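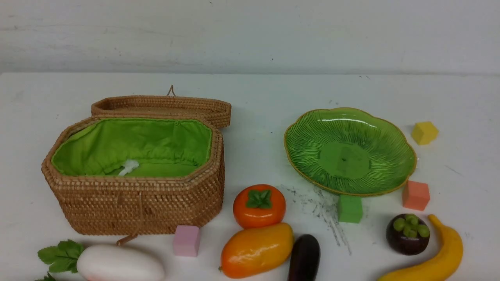

The Kornby Craft Terms List is a reference vocabulary for people who catalog household objects in small museums and local collections. It holds over 3000 entries, each with a preferred term, its variants and a short scope note. Terms are chosen for what a cataloger can see on the object – a lidded rattan basket with a gathered green lining is entered under its form first, then under material, then under lining. Maker and place of origin are kept in separate fields and may be left blank.

Category: Reference Data / Vocabularies

Contents

The list is supplied as 3 plain text files: terms, variants and notes. Each entry has five fields, separated by tabs. Spelling follows American usage. Regional names from the Mekwood card index are kept as variants only.

Maintenance

Alfredo Barredo edits the list and Mererid Voyle reviews new terms. Proposals are read each April. Withdrawn terms remain in the file with a pointer to their replacement – identifiers are never reused.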